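Foro Taller y Casa › Automatización › ¿Ya sirven los robots para las tareas de verdad?

Tema abierto por tornillo_flojo
Lun 22 de enero

Buenas a todos, y perdón por lo largo que me va a salir esto. En casa llevamos semanas discutiendo si de una vez por todas va a llegar una máquina que nos ordene los cajones y nos guarde las compras, y en el taller mi socio Fermín Painemal jura que en agosto ya tendremos un brazo montando piezas en el banco. Yo quiero creerle, de verdad que sí, pero soy de los que primero miran cómo lo hace. Les dejo los tres momentos que más me dieron que pensar, a ver qué opinan ustedes – que saben más que yo.

1. Presentar una varilla frente a un agujero
Una pinza sujeta la pieza azul y la otra le acerca la varilla, con la punta todavía al lado del agujero. Cualquiera que haya metido pasadores en serie conoce ese último centímetro: a mano uno tantea y siente el borde casi sin mirar. Ahí es donde yo veo la dificultad. 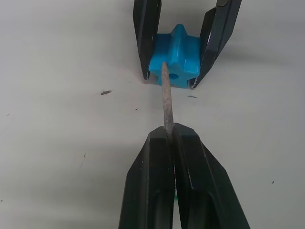
2. El banco de trabajo
Dos brazos para una mesa me parece lo mínimo, porque casi nada en una casa se hace con una sola mano (prueben a abrir un frasco). Lo que me gustó es que atrás hay cosas de todos los días, bolsas de snacks, cajitas, un mueblecito con el cajón afuera.

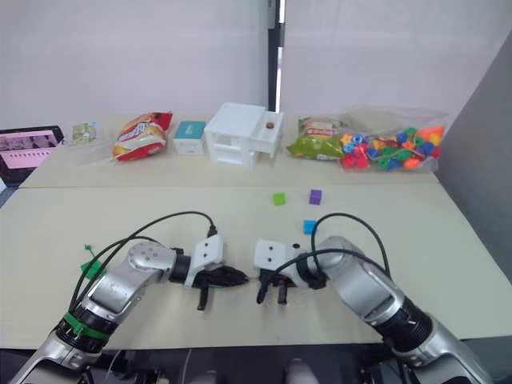 Los dos brazos sobre la mesa, con tres cubitos delante y las bolsas al fondo.

3. Sostener algo fino
Para mí es lo más meritorio. Un palito delgado y áspero, tomado casi vertical con las puntas de los dedos. Mi abuela enhebraba agujas así, y les aseguro que no todos los nietos salimos con ese pulso.
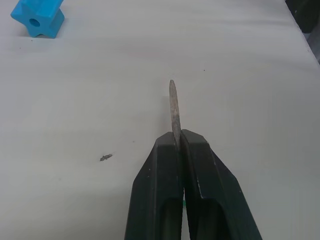
Mirta Pereyra escribió:
Ay, qué lindo tema, pero no comparto tanto entusiasmo. Tener algo agarrado es la parte amable del trabajo. En Arancibia embalamos 139 cajas por turno y lo que nos frena es la bolsa que se arruga, la etiqueta torcida, la tapa que vino mal. El día que una máquina resuelva eso sin que yo vaya corriendo, les invito el asado a todos.

lijadora77 escribió:
Mirta, con cariño, creo que pides demasiado de golpe. Mi primer torno también necesitaba que lo cuidara todo el día y hoy no lo cambio por nada. Si un brazo me acierta 10 piezas seguidas, yo ya le busco un rincón en el taller, y que las bolsas arrugadas esperen.

Mirta Pereyra escribió:
¿Y la pieza 11 quién la recoge del piso? Yo, como siempre :)

tornillo_flojo escribió:
Me quedo a mitad de camino entre los dos. Para el taller, con piezas siempre iguales, lo veo cerca. Para la cocina de mi casa, con mis hijos dejando todo en cualquier lado, todavía no. Fermín dice que se registra esta noche para defenderse, así que ténganle paciencia, que escribe todavía más largo que yo.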